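Firevell Limewash Kit - Deep Reds

Home > Wall Finishes > Limewash > Firevell

Sold by the tub or as a full room kit. Choose your shade and size at checkout.

If you have ever stood in an old farmhouse kitchen and wondered why the walls seem to glow a little when the sun comes round, chances are you were looking at limewash. We have been selling it at Karnard for a good long while now, and of everything on our shelves it is still the thing we most enjoy talking about. So forgive us if this page runs on a bit! Put the kettle on.

Firevell is our range of reds. There are four of them: Brick Lane, Old Barn, Damson and Ember. They start out the same way, as lime putty that has been left to rest until it is smooth as cream, and then the color goes in by hand at our Curcombe workshop. Aiguo Fang mixes nearly every batch himself and keeps a painted card from each one pinned up behind his bench. If you come back next year needing one more tub of Damson, send us the batch number from the lid and he will match it as closely as lime allows.

And we should say a word about "as closely as lime allows." Limewash isn't like the paint most of us grew up with. It soaks in, it dries at its own pace, and it comes out a touch different on every wall it meets. Over a patched spot it may go darker. Over old plaster it can cloud in the loveliest way. If you want one flat, even color from corner to corner, our Xiong matte emulsion would make you much happier, and it comes in all four of the same shades.

Reds are the shades people are most nervous about, and we do understand. A deep red on four walls is a big step, especially in a room where you sit and work all day. Our advice is to look at where your daylight comes from and think about which wall it will land on. The same tub can seem close to maroon in a dim spot and a good deal livelier where the light catches it. Paint a test patch in both places and live with them for a few days, lamps on and lamps off, before you order the whole kit.
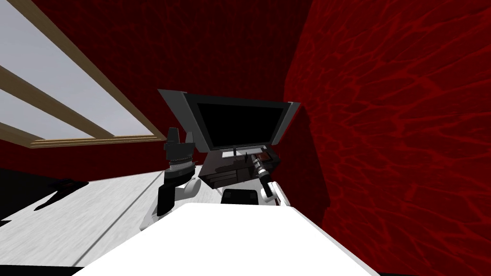
Deep red walls with a pale window and a tan wood sill.

Wood trim is the other thing we get asked about on the phone. Tan and honey-colored woods sit beautifully next to these reds, so there is no need to rush out and paint your window frames white. Idalina Bragança, who runs our color desk, usually suggests leaving the trim alone until the walls have been up for two weeks - by then you will know if it bothers you, and most folks find it doesn't.

What comes in the room kit

One large tub of Firevell in your shade
One tub of mineral primer
A wide block brush and a small brush for corners
A mixing paddle
Two sample cards, so you can try layering before you start
Printed instructions (large type, at last!)

The room kit covers 264 square feet with two coats on primed plaster or drywall. The single tub covers 100 square feet with two coats. Bare brick drinks up far more, so please call us with your measurements and we will work it out together.

Putting it on

Stir it well, then stir it again every time you stop for a sandwich. Brush it on thin, in loose crossing strokes, and keep a wet edge going until you reach a corner. It will look streaky and rather alarming at first. Leave it overnight before you judge it or add the second coat. Wear gloves and eye protection, as wet lime is hard on the skin, and cover your floors.

Good to know

Not suitable over gloss paint or vinyl wallpaper
Keep tubs from freezing
Marks can be touched up with a small brush and a thinned coat
Not recommended directly behind a stove or sink

Ordering

Tubs are mixed to order and leave Curcombe every Thursday. Sample pots can be sent with any order, and orders over $200 ship free. The color desk opens at 9 in the morning, and Idalina is always glad to look at a snapshot of your room before you choose.

Room kit: $222
Item: Firevell Limewash Kit
Shades: Brick Lane, Old Barn, Damson, Ember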